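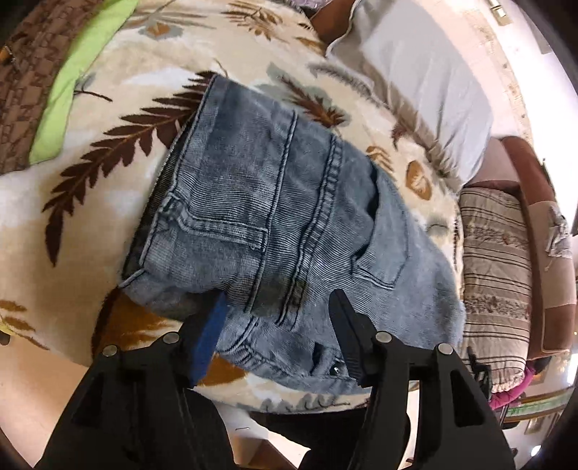 Pay for the grip, skip the folding plan

Vamero sells its hand-held gripper kit in two tiers. The base kit is $1018. The folding plan brings it to $2576 and adds 4000 stored garment demonstrations from Ludusis.

I would buy the base kit. Its two fingers suit denim: a waistband is thick, bunched and easy to pinch, and the ridged pad gives the cloth something to catch on. Jeans folded on a patterned blanket are also a fair test of any vision model, harder than a bare bench.

The stored demonstrations are the weak part. Auður Mogensen at Flosness argues that volume makes up for sameness. I disagree. Only five garment types are covered, all on flat tables, and a home has soft, rounded surfaces. Vamero should sell the set separately and cut the price.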